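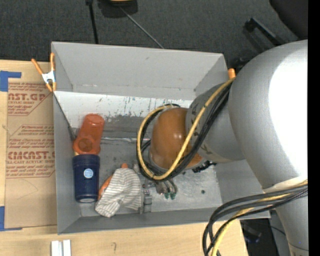 Carol Catterall has kept every water bill since she moved to Fovstead, and she had the last 20 of them on the kitchen table when I arrived. She wanted to talk about the new smart meters. I'd read the council's brochure on the way over, so I had a fair idea of what she'd be arguing against.

"They told us we'd save water," she said. "I asked how a meter saves water. The young bloke said it raises awareness."

The meters come from Sisasov, and the rollout started on the Rullton side of town last July. The brochure promises early leak alerts and "empowered households". It doesn't say who pays if the alert is wrong. Catterall's first bill on the new meter was $670. The one before it was under half that, and she lives alone with a lemon tree and a small patch of buffalo grass.

I put it to her that she may simply have had a leak. Old meters do run slow, and a new one can give people a nasty surprise without being faulty.

"Fine. Then show me the leak," she said. "I paid a plumber to find it and he couldn't. And the leak alert never went off, did it? So either there's no leak or the alert's useless. They can pick."

It's a decent point, though one plumber's visit doesn't settle it. She has asked for the meter to be tested. The form runs to 5 pages and the fee is refunded only if the meter fails, with the testing done by Liew, the same contractor that installs them. When I rang the council to ask whether that was a sensible arrangement, I was told it was "industry standard" and sent another copy of the brochure.

Catterall doesn't claim anyone is on the fiddle. She doesn't much like the Facebook group either, where the meters get blamed for headaches and dead chooks. "That lot make it easy to ignore the rest of us," she said.

What she'd like is her old meter back for one quarter, running beside the new one. The council says it can't be done. I asked why, and haven't heard back.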